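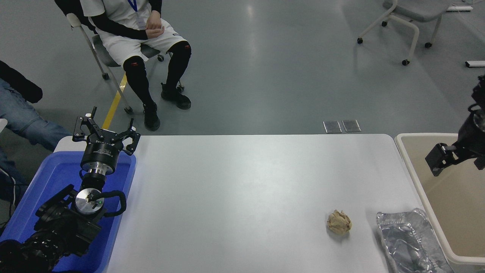

JURKLOW, 12 Jun 2021. Dulis has completed the fit-out of six shared work rooms at its Jurklow site and has released the specification for general order. The package covers floor finish, floor marking, tables, seating and bins for table-height sorting, and is supplied under one contract. The rooms have a smooth, light gray epoxy floor with yellow painted lines, and the gray Beltrán chair runs directly on the finish on black casters. The Trerska table is white, with a matte top and rounded corners. All six rooms use the same parts, and items can be moved from one room to another without refitting.

Floor

The epoxy coating is applied over the existing slab after grinding and filling. Two coats are standard. A third can be ordered for rooms that take pallet trucks. Floor lines are painted once the coating has cured. Positions are agreed on a marked plan before work starts, and each line is dimensioned from a fixed wall. Metal floor plates are set level with the finished surface, and plate positions are fixed on the same plan. Changes to a plate position after coating require a local repair and are quoted separately.

Cleaning is by damp mop or walk-behind scrubber with a neutral detergent. Solvent cleaners should be kept off the painted lines.

Trerska table

The Trerska is a single-height table for standing and seated work. The top is plain, with no cutouts and no raised lip. The matte finish was chosen to keep glare down under ceiling lighting and to make small items easy to pick out against the surface. It is specified for dry goods, packaging, paper and light metal. It is not specified for hot pans or for cutting without a board.

Twelve tables were delivered to Jurklow in April. The top is fixed to the base from below and can be replaced on site with the base left in position. Replacement tops are held in stock.

Beltrán chair

The Beltrán has a gray seat on a white tubular frame with casters. Seat height is fixed. The caster is a push-fit part and can be changed without tools. Jurklow received 39 chairs in one delivery, including spares.

Users at Jurklow asked for a harder wheel after the first rooms were opened. The original soft wheel picked up grit and left it on the coating. The harder wheel is now the standard part, and soft wheels remain available for wood floors on request.

Bins and sorting

Bins are placed at the ends of the table, which keeps the middle of the top clear for the items being sorted. Dulis supplies them in two colors, blue and beige. The colors carry no fixed meaning in the specification. Each customer assigns its own waste or material streams and should post the assignment in the room. Where local collection rules call for a set color, Dulis can quote for bins from another supplier.

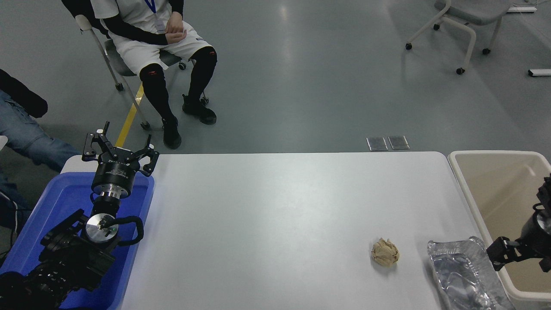 Trerska table with crumpled paper and an aluminum foil tray on the top, blue bin at the left end and beige bin beside the right.

Paper and foil are handled as separate streams at Jurklow. Foil trays are sorted by hand at the table and should be free of food residue before they reach it. Paper may be sorted flat or crumpled. Crumpled paper fills a bin faster, and rooms with a high volume of packing paper should plan for more frequent emptying.

Bins are washed off site. The table top is wiped at the end of each session with the same neutral detergent used on the floor.

Ordering and lead times

The specification can be ordered as a full room or as separate parts. Full-room orders include a site survey, the marked plan, floor work and delivery of furniture. Floor work takes three working days for a standard room, followed by the curing period stated on the coating data sheet. Furniture is not brought in until curing is complete.

Tables, chairs and bins ordered without floor work ship from the Jurklow warehouse. Customers keeping an existing floor should state the type of finish when ordering so that the correct caster can be supplied.

Drawings, cleaning instructions and the list of replacement parts are available from the Dulis sales office on request. Site visits to the Jurklow rooms are by appointment and are limited to groups of 12.

About Dulis

Dulis plans and equips work rooms, storerooms and training spaces. Its range includes the Trerska table and the Beltrán chair.

Media contact: Dulis press office, Jurklow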